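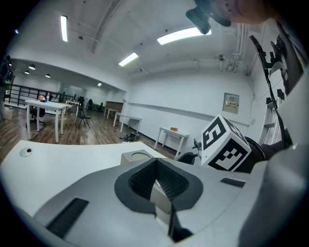
The Retari hand-held gripper is covered by the Fedara handling and inspection rules, and this page lists what the rules ask of anyone who uses, stores or services one. They apply to every unit shipped with rule set 2 or later. If your unit came with an earlier sheet, use this page instead. The textured pads inside the V-shaped jaw are the part that touches the work, so most of the inspection points start there. The marker cube to the right of the jaw comes next, and both of its printed faces that you see from the user's side must be clean and flat before a session begins.

Item number: 3144
Rule sheet: 429
Supplied by: Fatstead

Before each session

Check the finger pads for cuts, glazing and lifted corners. Run a fingertip along the texture with the power off. Pads that feel smooth anywhere along the contact area are replaced as a pair, never singly.

Look at the black rim around the jaw. It should sit evenly on both sides with no splits. Small scuffs are allowed.

Check the marker cube for scratches, dust and peeling. A marker with any damage to its black squares fails. Do not touch up a marker with a pen. Order a new cube and repeat the alignment check after fitting it.

Follow the cable from the unit to its other end. It needs enough slack for the full reach of the task and must not pass in front of the jaw or the cube.

Work area

Keep the desk clear within arm's reach of the task, apart from the objects being handled. Chairs that are not in use go under a table or against a wall. Bags stay off the walking route. If the operator wears a head-mounted device, a second person should be in the room for any task that involves walking, and that person keeps the floor clear – the operator's view downward is limited.

Overhead light should be even. Glare on the cube is the most common reason for a failed alignment check. Move the task before you start moving lamps.

During use

Close the jaw on the object only. It is not a clamp, a hook or a pry tool. Keep your free hand out of the opening while the fingers are moving. Set the unit down on its housing, never on the pads or the cube.

Stop the session if the unit is dropped. A dropped unit goes through the full inspection again, even when there is no visible damage, and the drop is written in the log with the time and the task.

Cleaning and storage

Wipe the pads with a lint-free cloth and plain water. Let them dry before closing the jaw. Use a dry cloth on the cube. Solvents and alcohol wipes are not approved for either part. Store the unit with the jaw open, cable coiled loosely, away from direct sun.

Service interval

Full inspection is due every 52 sessions or after any drop, whichever comes first. Users in the Mikuš program follow the same interval but send their log pages in with the unit.

Records

Each unit keeps its own log. Write down the unit's serial number, pad changes, cube changes and the result of every alignment check. Logs move with the unit when it changes site. A unit without a log is treated as uninspected.

In the box

Gripper unit, one spare pair of finger pads, cleaning cloth, blank log, printed copy of rule sheet 429. The replacement marker cube is sold separately – see Retari spare parts.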